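Pletness House Guest Rooms: Bed Linen and Throws

Photo gallery, updated 2024-06-12

Pletness House maintains furnished rooms for visiting staff and students of the Jallham campus. Each room is supplied with a bottom sheet, a pillow and one throw, drawn from the shared linen store on the ground floor. The store holds 900 items and is restocked every December. Colors and patterns vary from room to room.

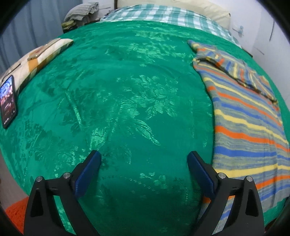 Photo: Pletness House / Visser Collection

The green sheet carries a tonal botanical pattern, with a large pale flower at the center and a long leaf just below it. Sheets of this type are listed in the linen register under number 3248. They are to be washed at no more than 60 degrees and returned to the store folded, with the register number facing outward. Guests staying longer than one week may request a fresh sheet at the front desk.

The striped throw is placed lengthwise on one side of the bed. Bands of yellow, orange and blue cross a grey-blue ground. Throws are washed separately from sheets and should be dried flat. Each room is allotted one throw; a second may be borrowed for up to 3 nights during the colder months.

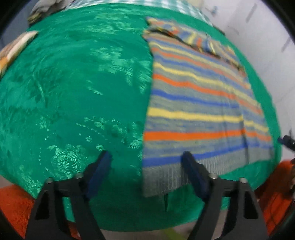 Striped throw with pale grey fringed border, on the green sheet.

The pillow cover is patterned in beige and orange. Covers do not form part of a matched set and will vary from room to room. Guests who prefer plain bedding are asked to state this on the booking form.

Damaged or stained items should be handed in at the front desk and should not be placed in the laundry bags. Repairs to fringes and hems are carried out by Cleltero Textile Services.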